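Werell short fiction set

README, please read before you open the big file

Werell is a set of short stories in English, first person mostly, written in the evening workshops at Busteo and typed up after. Families, jobs, money, moving house, brothers. A lot of brothers. Meant for people who study how short fiction gets drafted and redrafted, or who teach it and want real drafts to show a class.

2161 texts in this release. 86 writers. Every text is one draft of one story, so a story with three drafts is three texts. Don't count texts and tell people you have that many stories.

Release 4. Replaces release 3, which had the broken apostrophes. If you still have 3, delete it.

What's in the folder

stories.csv – one row per draft, full text in the last column
writers.csv – writer code, age band, first language, nothing else
prompts.txt – the workshop prompts, in the order they were given out
notes folder – readers comments where the writer agreed to share them
terms.txt – short, read it

No real names in any of it. Writers who wanted credit are listed in terms.txt but not matched to codes, and please don't try to match them.

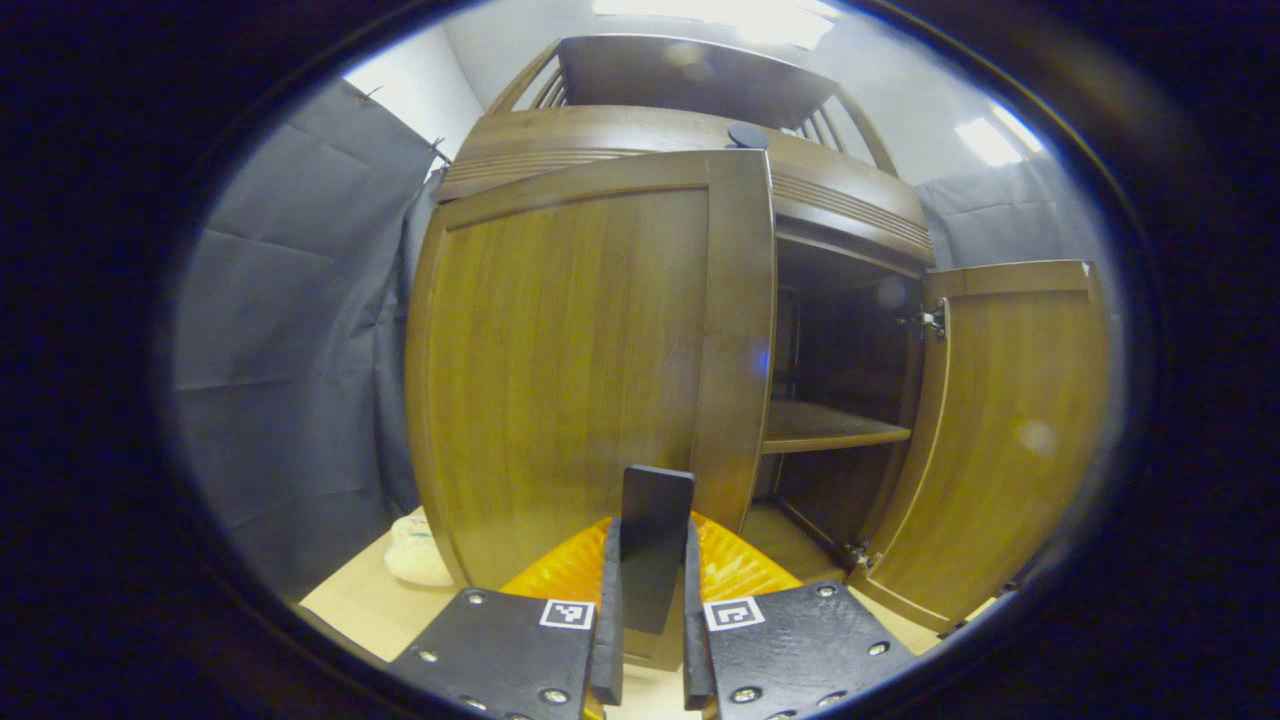

Columns in stories.csv

id – text id, never reused
writer – code, W plus a number
story – story code, ties the drafts together
draft – 1 is the earliest one we have. Not always the first one written, some people came in with a notebook already half full
prompt – number from prompts.txt, or blank if the story came from nowhere
pov – first, third, mixed, other. Second person went in other, there weren't enough of them to bother
tense – past, present, mixed
ending – open, closed, unfinished. See below, this one is shaky
words – word count after cleanup
text – the draft

Line breaks inside text are kept. Some readers choke on this. Open it with something that understands quoted fields and you'll be fine.

How the stories were collected

Workshops ran Thursday evenings. Two hours, one prompt, write for 20 minutes, read aloud if you want, go home and carry on with it. Drafts came in by hand or by email. Handwritten ones were typed by Ashley or me and checked by the other. Crossed out words were left out of text unless you couldn't follow the sentence without them, then they're in square brackets.

Spelling left as the writer had it. Names of real people and streets swapped for others, done by hand, same swap through all drafts of a story. So if the uncle is Peter in draft 1 he is Peter in draft 5. If you find one where he changes halfway, first check whether the writer did that on purpose (W31 did, it's a good story) and then write to us.

Zalitz printed a small anthology out of the first year. Those stories are here as drafts only, the printed versions belong to the press and aren't included. Ask them.
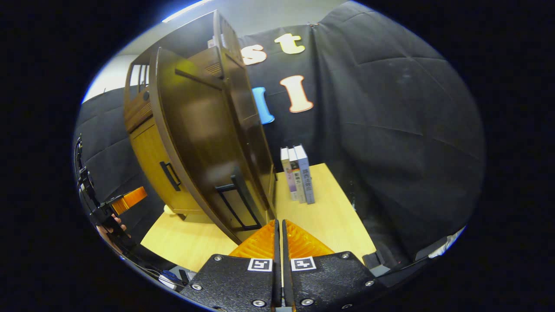 Jordan Cheetham
Workshop lead and keeper of the files, Werell

Labels, and how far to trust them

Pov and tense are solid. Two readers, and where they disagreed they talked until they didn't. Mostly the fights were about stories that open in present and slide into past by the second page without the writer noticing. Those are mixed.

Ending is a different matter. Open means the story stops on purpose with something left hanging. Unfinished means the writer ran out of time or interest. From the page alone you often can't tell. We asked where we could. Where we couldn't, one of us guessed, and the guess isn't flagged, sorry, it should have been and will be in the next one. I would not build a paper on this column.

Word counts are off by a few for anything with a lot of dialog, the counter split on dashes. Harmless.

Known problems

Prompt 7 (write about a job somebody in your family lost) is way over represented. People loved it. If you sample at random you get a very gloomy set with a lot of closed factories in it. Balance by prompt if mood matters to you.

One writer gave us far more drafts than anybody else. W12. Rewrites the first paragraph, sends the whole thing again, next week the same. Great if you study openings. Otherwise take the last draft only.

Some stories lean on family languages for a word or a line. Left in, not translated. Accents should be right now. The long story known as Doãn, after the narrators family name, was the test case, it had come through as garbage in every earlier release. If you see a question mark in the middle of that name your software is reading the file wrong, it's UTF-8.

Children turn up in many of these, and some hard things happen to them. There's no content flag. We talked about adding one and couldn't settle on where the line goes – a story with a funeral in it, is that flagged? Read before you hand anything to a class.

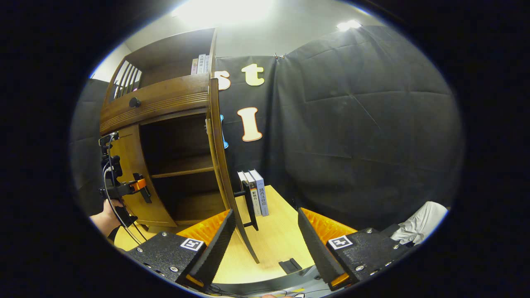

The other gap is age. Evening workshops get the people who are free in the evening, so not many parents of small kids and hardly any shift workers, even though half the stories are about shift work. Those are mostly told by the son or daughter, looking back. Worth remembering before you say anything general about how working people write about work. What you have is how their kids write about it, years later, in a warm room with tea.

Use

Teaching, research, reading for pleasure: yes. Quote up to a page from any draft, with the text id. Printing a whole story needs a yes from the writer, ask through us and we'll pass it on. Can take a while, a few have moved.

Not OK: selling it, putting the stories up under another name, trying to work out who wrote what.

Writers can pull a story any time. When that happens the row goes and the id stays empty, so gaps in the ids are normal. Please update your copy when we do.

To cite

Cheetham and Gosling, Werell short fiction set, release 4, Busteo workshops.

Changes since release 3

Apostrophes fixed
Accents fixed
Blank prompts are now blank, they used to say 0
Two stories taken out at the writers request
notes folder added
draft numbers for W44 were backwards, last draft marked as first. Fixed

Next release is planned for June, with the guesses in ending marked and maybe the spring drafts if the typing gets done. Corrections to Ashley Gosling for anything in the texts, to me for anything in the tables. Send the id, not the title, there are eleven storys called Home.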